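Gisela Gaete
Apr 21, 2018

ok short thread for anyone in the northern half of the world with a clear sky tonight. Lyrids. Peak is overnight into tomorrow morning. Go late.

You want Vega. Bright, blue-white, coming up in the northeast after dinner. By midnight it's well up and you can't miss it. The meteors seem to come from a spot a bit to the right of it, on the Hercules side.

Don't stare at Vega though!! The ones close to it leave short stubby trails. Look a fist or three away and take in as much sky as you can.

Moon is close to first quarter so it's a nuisance in the evening. Sets in the small hours. From then till the sky starts to go gray is your best window – set an alarm, nap first.

How many will you see? Not a ton. This isn't the Perseids. If you get a dozen an hour from a dark site be happy. From my street I'd take four.

Phone in your pocket. Screen off. 20 minutes for your eyes to adjust and one text message wrecks it, ask me how I know
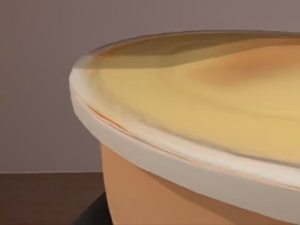 the rim, up close. cream on cream

Gear: none. No telescope, no binoculars, they just shrink your view. Lawn chair, hat, second hat. It was 36 degrees out at Stustach last year and Ryota Hirose lasted maybe ten minutes in sneakers

Where do they come from – Comet Thatcher, last seen in 1861, goes around once every four centuries or so. We run through its crumbs every April. The comet itself won't be back in our lifetimes, sorry.

While you wait: Jupiter is the very bright thing in Libra, up most of the night. Saturn and Mars rise later, both in Sagitarius, Mars the orange one. Arcturus is high up and also orangey, don't mix them up. Mars is way lower.

Someone asked about the outburst years. 1982 was the last good one, close to a hundred an hour for a short while. Nothing predicted for this time. Doesn't mean skip it

Sayaka Arai and I will be on the Seneviratne overlook from 1 am if the gate's open. Park on the gravel, headlights off before the bend pls. Red flashlights only.

Clouds coming in from the west acording to the last forecast I saw. If tonight's a bust try tomorrow night, there'll be stragglers.

will add counts below when I'm awake again

This site uses cookies to keep you signed in. OK | Settings
Contact | © 2018 Plistine | Back to top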